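Ticket 2361 — Lumbao hand, fingers slow to close on thin fabric
Opened by: Rogelio Enriquez
Product: Lumbao four-finger hand, wrist cover fitted
Status: waiting on support

Hi all, me again! We've had the Lumbao on trial for laundry sorting and I like it a lot, but since the February update it dithers over anything thin. It gets down to the cloth fine, then waits before the fingers close. Towels are no bother. Sheets and shirts, every time.

I've restarted the Codero controller twice, swapped the cable, and put the grip force back to 30. Same again. The log throws code 767 just before each pause.

Fingertips at the white fabric, with the black glove and the teal cloth next in the pile:
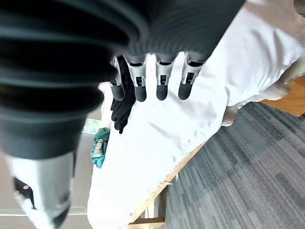 Reply from Drusum support

Thanks Rogelio, 767 is the contact check timing out. Please load build 1554, run the fingertip zeroing with nothing under the hand, then try one sheet on its own.

Rogelio again

Done — the zeroing went through and the sheet came up first go. Shirts still pause, though it's shorter now. Log attached, can you have a look before I try the Gromell tips?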